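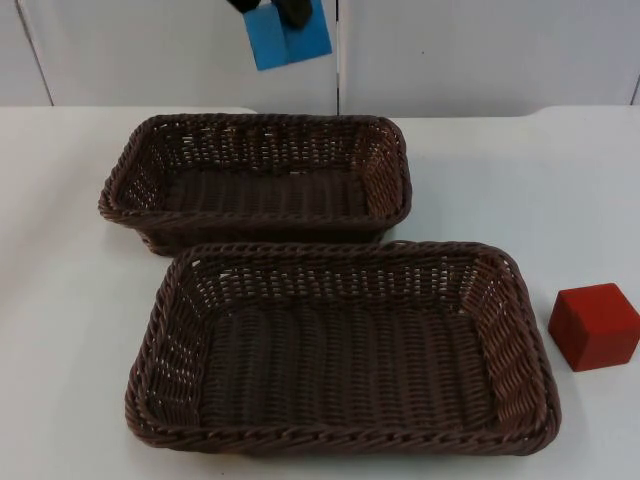
5/25/26

OK quick one, I have to be out the door in a bit and I've been putting this off since January.

I closed my Kimlow account. Finally. For anyone who hasn't had the pleasure, Kimlow is a betting app, mostly football and basketball, some casino stuff tucked in a side menu that somehow becomes the main menu once you've clicked it one time. I signed up with them for the free bet like everybody else. Stayed for four years. Not a disaster story, I never lost the rent. But I lost more than I told people and I got sick of doing the math in my head at red lights.

So. Closing it. You'd think there's a button.

There is a button for "take a break." There is a button for deposit limits, three screens down. Closing is under Help, then Account, then a search box, then an article, and the article tells you to open a chat. Chat asks why you're leaving. I typed "done with it." Chat offered me 200 bonus spins. I don't even play slots! I typed it again. Chat said it would pass me to a specialist and then the window timed out while I was making a sandwich.

Tried again the next night. Same thing, different offer, this one was a matched deposit up to $500. I'll be straight, I looked at that one for a while. Had the banking app open on the other screen. That's the bit that bugs me most. I'd gone in there to quit and ten minutes later I was working out which parlay I'd put it on.

Closed the laptop. Went and walked the dog out past Stevens Park and back in the dark.

Third time I skipped chat and emailed. Kept it short, pasting it here in case it's any use:

Please permanently close my account. I do not want a break or a limit. Do not send me offers by email, text or mail. Please confirm in writing when this is done and send my remaining balance to the card on file.

Got an answer in 3 days. Account closed, balance of $11 and change on its way. It showed up too, I'll give them that.

The texts did not stop though. I got one during the playoffs, "we miss you," with a little basketball. Then one from Fonley, a casino app I have never signed up for in my life, using my first name. I can't prove where they got it. I wrote to Kimlow and asked who they share customer details with and got back a link to the privacy policy. The privacy policy says "selected partners." Very helpfull. I wrote back asking which partners and that was weeks ago.

Other stuff I did, no particular order:

Called my bank. They have a gambling block on the debit card, took maybe five minutes on the phone, and it needs a waiting period to turn back off. Should have done this first. It doesn't catch everything, a friend's went through fine on some payment service, so check yours.

Put myself on the state self-exclusion list. The form is ugly and wants you to pick one year, five, or life. I picked five. Had a small argument with myself about it in the kitchen.

Unfollowed the tipster accounts. There were a lot more than I thought. Also left the Irnach group chat, which started as a fantasy league and has been wall to wall bet slips for two seasons now. Felt bad about that one, they're good guys. Two of them texted me after and one asked how to do the bank thing.

Deleted the app from the old tablet also. Forgot it was on there untill it buzzed.

How's it going? Fine mostly. Games are kind of boring?? I watched a whole fourth quarter last week and could not tell you who covered. Sundays in the fall are going to be the hard part, and I don't have a plan for that yet. Maybe the garage. It needs doing.

If you're in deeper than I was, the helpline is 1-800-GAMBLER, you can call or text. I called once, back in the winter, mostly to see what it was like. The woman was nice and didn't rush me.

Still waiting on the answer about the partners. I'll post it if it ever comes. Gotta run, the dog has an appointment and I can't find the leash.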